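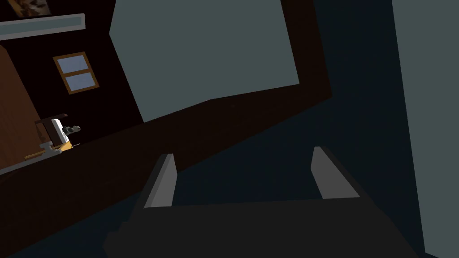

Against the Fixed Itinerary

Most advice on planning a long trip treats the itinerary as the product. The traveler opens a spreadsheet, assigns each night to a town, books the beds, and fills the gaps with trains. The result looks complete, and people judge it by how full it is. My argument is that a trip longer than three weeks should be planned to a stated level of slack, and that the slack should be set before any town is chosen.

By slack I mean nights with no booking attached. A trip of 71 nights with 64 of them booked has seven nights of slack. That is too little. On a trip of that length a single missed connection, a stomach illness and one town worth staying in will use all seven, usually before the halfway point. Everything after that runs at the pace of the original sheet, whatever the traveler has learned in the meantime.

The usual objection is cost. Advance rates are lower, and in high season they are much lower. I accept this for the first two nights after a flight and for any place with one guesthouse and one bus. I don't accept it as a general rule. The comparison people make is between the advance rate and the walk-up rate for the same room. The correct comparison includes the nights paid for and not slept in. Bořivoj Čierny, who has traveled this way longer than I have, kept receipts for a whole winter on the coast and found that he had spent 235 euros on rooms he never entered. His total saving from booking early, over the same period, was less than that. One winter proves little, but very few people keep the second number at all.

Transport is a separate problem and should be handled separately. Long-distance rail fares climb quickly as the date approaches, and a seat on a night train may not exist at any price. My practice is to fix the long legs and leave the stays between them open. A fixed leg every two weeks gives the trip a skeleton. Between legs the traveler has a region, a direction and a date to be at a station.
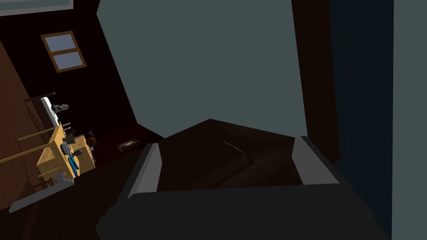

Hernum Walking and Travel Club, Long Routes Section

The section tried this on the Trasgate route last January. Two groups left from the same station. Wondimu Abera's group carried a full set of bookings. Amrit Bélanger's had a bed for the first night, a ferry at the midpoint and a train home. Snow closed the upper road on the fourth day. The booked group spent an evening on the phone and lost four deposits. The other group stayed where it was for two more nights and then took the valley bus. Both groups finished. I was with the booked group, and I would place the effort of rearranging above the money as the real loss. It took most of an evening for five adults, and it had to be done again when the road opened earlier than forecast.

Wondimu disagrees with my reading and has asked me to say so. His view is that his group ate better, slept better and knew each morning where it was going, and that a tired person at 5 p.m. makes poor decisions about rooms. The last part is correct. Open nights move work from the desk to the road, and some travelers dislike that work enough that they should pay to avoid it. Anyone traveling with small children or a heavy bag is probably in this class. So is anyone whose medication must be kept cold.

There is also the question of what is lost in the planning itself. A full itinerary is written at the moment when the traveler knows least about the region. Guidebook entries are of uneven age. Emanlow had half a page in the edition I carried and deserved three days; Canpolat had four pages and was finished by lunch. No amount of reading at home would have told me which was which, and I had read a good deal.

My working figure is one open night in three, rising to one in two where there are plenty of rooms and buses run daily. I hold back 400 euros against the bad night when only the expensive hotel has a bed. On my last three trips I used it once. I write down the last bus of the day for each town and look for a room before noon if the town is small.

None of this applies to a trip of ten days. Ten days is short enough to book outright, and the penalty for a wrong guess is one dull afternoon. The trouble begins when the ten-day method is copied down the sheet until it reaches the bottom of the second month.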